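Do Cables Really Tie Themselves in Knots?

Grown-ups love to say it. You put a cord in a drawer, you come back, and it's a mess. "It tied itself!" Should you believe them?

Be suspicious. A cord lying still in a drawer can't do anything. It has no muscles and no plans. If it is in a knot, something moved it.

So what moves it? You do, mostly. Every time you open the drawer, dig around for a pen, or swing your backpack, the cord gets a shake. Each shake slides the loose end a little. If the end slips over one loop and under another, you have the start of a knot.

But why don't the shakes undo knots, too? Good question, and you should always ask it. Sometimes they do. But there are lots of ways for a cord to be tangled and only a few ways for it to be straight. Shake it without looking and a tangle is the better bet.

Length matters as well. A cord 5 inches long hardly ever knots, because it can't bend around far enough to cross itself. A cord 30 inches long has plenty of room to get into trouble.

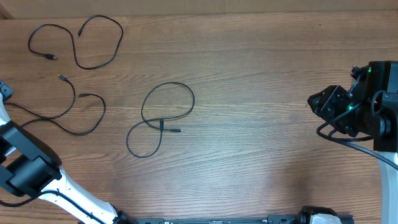
Some people say thick cords never tangle. Don't believe that one either. Stiff cords are harder to knot — garden hoses are stiff, and ask anyone who owns one.

You can check all this yourself. Drop a long piece of string in a shoebox, put the lid on, and shake while you count to 30. Open it and look. Then try again with a short piece. One try doesn't prove much, so do it a few more times and write down what you get, even if it makes this page look wrong.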